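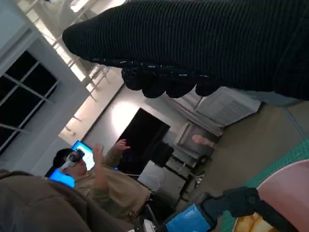
Notebook, timber ID bench, April

Continuing the rosewood reference series. Samples 1 to 18 are logged in the Xolalpa binder; this entry picks up at the veneer offcuts Kaisu Laaksonen brought over from Watodwood.

Sectioning

Veneer blocks softened overnight in water with a little glycerol. Transverse sections came off the sledge microtome clean at the third pass. Radial ones tore along the rays in both Watodwood pieces, so I resoaked them for 24 hours and recut in the morning. Blade angle was left alone. Joana's note on the last page says five degrees; the scale on our holder reads closer to six.

Vessel frequency on the two recut pieces is low, mostly solitary vessels, axial parenchyma in narrow bands. Rays storied. Consistent with Dalbergia at genus level. I am not willing to go to species on anatomy alone, and the permit paperwork asks for species. Adelino Mota wants DART-TOF spectra before anything is written up, agreed.

Fluorescence: water extract weak blue, ethanol extract weak to none. Repeated with fresh ethanol, same result. Old bottle discarded.

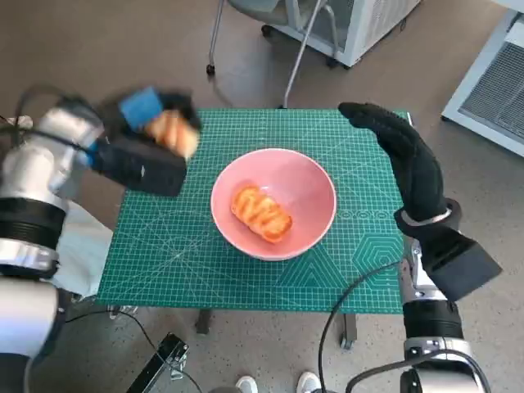
Reference slides

The Jusau set arrived with 200 slides, labels in pencil, several smudged. Beatriz Prata is matching them to the collector's list. Three have no voucher number and go in the side tray until she hears back from the herbarium. Do not use these for comparison, even informally - one was already pulled last month and ended up in a draft table.

Mounting medium on the older slides has yellowed at the margins. Still readable in the center at 10x. Remounting is not worth the risk of losing the section.

Open items

Send splinters from both veneer pieces for spectra. Gergely Bozsik has the vials and the chain of custody forms; seal numbers go on both copies this time.

Ask Flirkwood whether their "Santos rosewood" stock is Machaerium. The trade name covers too much to be any use on a form.

Recalibrate the eyepiece graticule after the objective swap. Vessel diameters measured before that are marked with a pencil cross and need redoing.

Microtome blade: edge nicked on the left, use the right half only.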